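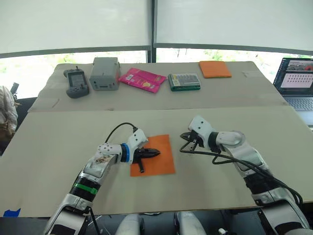
The Oltoser square in orange, laid out flat on a beige board.

Oltoser Cloth Square – Orange
Item 636
Sold by Nusside, Asow

I've been selling the Oltoser square for a while now and I still reach for my own pretty much every day. It's a plain square cloth with a smooth, matte face and no pattern, no logo and no fringe to get caught on things. I wanted something I could put under a cup, wipe a table with, or wrap around a pair of glasses before they go in my bag, and I got tired of having a different cloth for each of those jobs!

The orange is the one people ask for most. I like it too, mostly because I can find it again. I had a gray one for months and it kept vanishing into the laundry, but the orange shows up on a pale counter from across the room.

What I use mine for

Dusting, first of all. I keep one in the drawer by the front door and run it over the shelf when I'm waiting for somebody to find their shoes. I also lay one down flat when I'm fixing something small, so the little parts have a place to sit and don't roll off (they still try). And in the kitchen I fold one up as a spoon rest, though if you cook with a lot of tomato, maybe keep a separate one for that.

It isn't a pot holder. It's too thin for that, so please use something thicker for anything out of the oven.

Folding it

Most people fold it in half and in half again, and that makes a neat little stack on a shelf. I usually go corner to corner instead. You get a triangle you can hook over a drawer handle or tuck into a pocket, and one shake opens it back up. Press the crease with your thumb if you want it to hold. I don't bother lining the points up exactly, and for wiping things down it makes no difference at all.

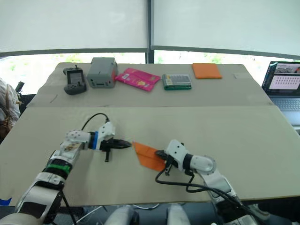
Folded into a rough triangle, with the lighter orange face up.

The color looks deeper wherever a fold falls in the shade, so if you're trying to match it to something at home, open it out flat near a window first.

Washing

Cool or warm water, with similar colors. Wash it on its own the first time – it's a strong orange and I wouldn't trust it with your white shirts. Hang it or tumble it on low. Skip the fabric softener, it leaves a film and the cloth stops picking up dust. My oldest one has been through 50 washes and it's a bit softer than when I got it, and that's all I've noticed. You can iron it, but I never have.

Ordering

Sold singly, or by the box of 50 if you're buying for a classroom or a café. Boxes are one color only, I can't mix them, sorry! Singles ship folded in a paper sleeve.

Stock as of 22 Jan 2025: 121 singles in orange. The next delivery is due in August, so if you want a stack of these for spring cleaning, I'd get them now.

If you'd like the same square with a stitched hanging loop, look for the Ayala. It costs a little more and comes in orange and gray. I get asked whether the loop is worth it, and if you have a hook by your sink, I'd say yes. Otherwise stay with the plain one.

Returns: unwashed, within the month, in the sleeve if you still have it. Send me a note through the contact page before you mail anything back.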